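Club de robotique Stokgate, local de Trodska
Liste de contrôle avant séance, poste « sac poubelle » (deux bras)
Contrôle fait un dimanche, séance à 14 h

Les cases cochées sont en ordre. Une case vide demande une action, et l'action est écrite dans le commentaire. Merci de ne pas effacer les commentaires des autres, même quand le problème est résolu.

## 1. Sol et zone de travail

- [x] Zone des bras libre de personnes et de sacs à dos
- [x] Passage vers l'étagère praticable
- [ ] Petits débris ramassés avant mise sous tension
- [x] Moquette sans pli devant les bases

**Commentaire.** Les morceaux noirs font partie de l'exercice, mais il faut les poser seulement après la vérification des bras. Un morceau sous une base, et la base n'est plus à plat. Je demande de compter ce qu'on sort de la boîte et ce qu'on remet dedans.

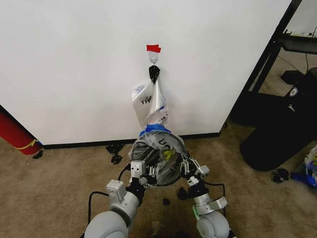 Le règlement de la coupe Briltport demande que la charge tenue par les deux pinces reste stable pendant 30 secondes. Pour nous, cela veut dire une prise de chaque côté, à la même hauteur, et une vitesse basse pendant le levage. Quand le bord rond est tenu à gauche et à droite juste au-dessus de la moquette, comme ici devant le mur, il faut encore regarder les câbles noirs des deux bras avant de monter plus haut. J'ai laissé la vitesse à 30 % pour les débutants et je préfère qu'elle ne soit pas changée.

## 2. Crochet mural et sac suspendu

- [x] Crochet adhésif bien collé, test à la main
- [x] Repère rouge présent au-dessus du crochet
- [x] Sac suspendu sans déchirure
- [ ] Réserve de sacs suffisante pour la séance

**Commentaire.** Il reste 5 sacs dans le tiroir. C'est trop peu pour deux équipes, parce que chaque essai raté abîme un sac. L'adhésif du crochet est à remplacer avant la coupe. Le repère rouge ne doit pas être déplacé, même de un centimètre, car les positions enregistrées partent de lui.
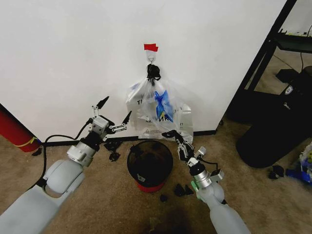 *Poste 1 : sac au crochet, corbeille à base rouge au-dessous, une pince de chaque côté.*

## 3. Bras et pinces

- [x] Vis des poignets serrées
- [x] Ouverture et fermeture complètes des deux pinces
- [x] Câbles fixés, avec une boucle assez large au poignet
- [ ] Usure des doigts notée dans le cahier
- [x] Température des moteurs lue au repos

**Commentaire.** Le bras gauche fait un petit bruit quand le coude descend. Ce n'est pas dangereux, j'ai écouté plusieurs fois sans charge. Le cahier indique 87 cycles depuis le dernier graissage, donc nous sommes loin de la limite de 2 000 que le club s'est donnée. En revanche, l'équipe Visser n'a pas rempli la colonne « doigts » depuis le mois d'août. Cette colonne est obligatoire, aussi quand il n'y a rien à signaler : on écrit « rien ».

Pour l'ouverture du sac, le réglage de force est le plus délicat. Avec trop de force le plastique se perce, avec trop peu il glisse entre les doigts.

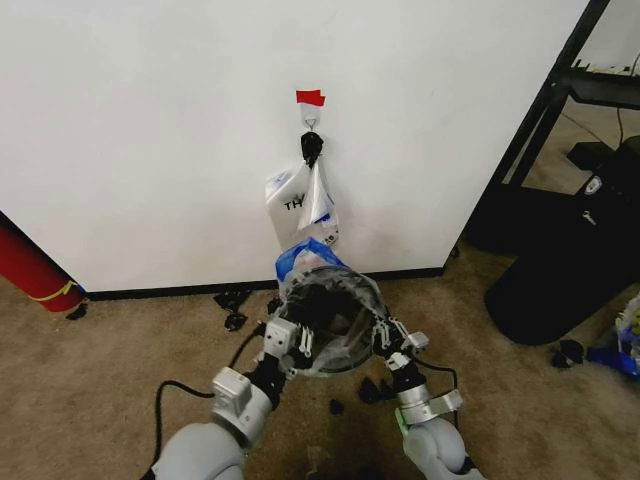

Je conseille donc de commencer avec la force basse et de monter d'un cran à la fois, en notant chaque cran dans le cahier. L'équipe qui change la force sans la noter perd son tour. Cette règle est un peu sévère, mais nous avons déjà perdu une soirée entière à chercher pourquoi les mêmes gestes ne donnaient plus le même résultat.

## 4. Arrêt d'urgence et sécurité incendie

- [x] Bouton d'arrêt testé, bras gauche
- [x] Bouton d'arrêt testé, bras droit
- [x] Une personne désignée reste près du bouton
- [x] Lunettes disponibles
- [ ] Plan d'évacuation affiché à la porte

**Commentaire.** Le plan a été enlevé pendant la peinture et il n'est pas revenu. J'en imprime un nouveau. Pour le test du bouton, il faut vraiment appuyer pendant un mouvement lent, et non quand le bras est déjà immobile.

## 5. Essai à une main

- [x] Bras droit en position d'attente, pince ouverte
- [x] Bras gauche seul actif
- [ ] Trajectoire vérifiée à vide par les deux équipes
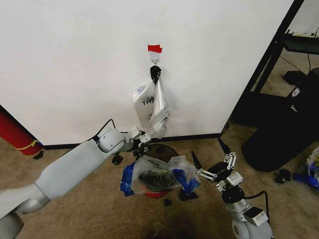

L'essai à une main est nouveau dans notre programme, et je voudrais que chaque équipe le passe avant de travailler avec les deux bras ensemble. On y apprend surtout à ne pas tirer trop fort. La pince gauche prend le sac par le bas, pendant que le haut reste au crochet, et toute traction arrive directement sur l'adhésif. Si le crochet bouge, on arrête et on revient au point 2 de la liste.

## À faire avant la prochaine séance

- Acheter des sacs et de l'adhésif pour crochet
- Remettre le plan d'évacuation
- Équipe Visser : compléter la colonne « doigts »
- Réécouter le coude gauche, cette fois avec charge

Poste autorisé pour la séance de 14 h, à vitesse réduite, après ramassage des débris.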